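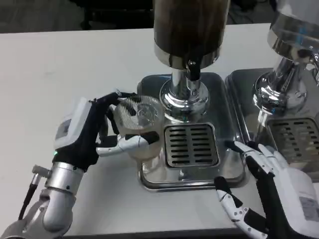

Figure 2. Head-camera view at the start of the approach phase. The left hand holds a ribbed glass cup by the rim; the right hand is near the front edge of the trays.

Papers > Manipulation > Perception and Planning
Print | E-mail this page | 3 shares | 0 comments

4.2 Pose estimation near reflective surfaces

The chrome base of the dispenser mirrors the cup (Figure 2), and the baseline detector of Tsoukalas and Pappas often returns a second, false cup pose. We mask candidates that fall inside the fitted base contour – the mask is updated every 10 control cycles – and pass the rest to the Mosent planner. Training used 3000 labeled views. In 47 test runs, the planner received a false pose twice.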